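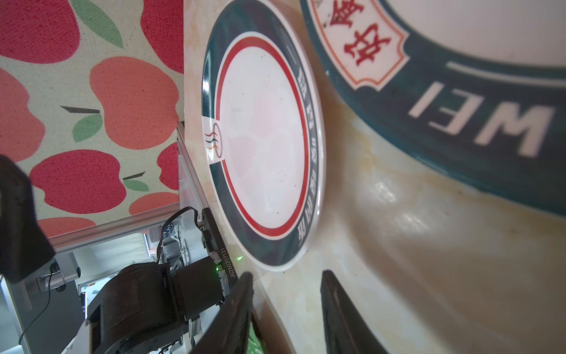

Visit to the Tesance Laboratory, Danbridge

Members of the Zorkham delegation were received in September for a tour of the manipulation software group. The morning covered grasp planning for glossy tableware, where highlights disturb depth estimates. Staff reported that the planner replans every 30 milliseconds – the earlier release needed 90. A session on log replay tools followed, drawing on 127 recorded trials. The delegation will visit Sandoval next.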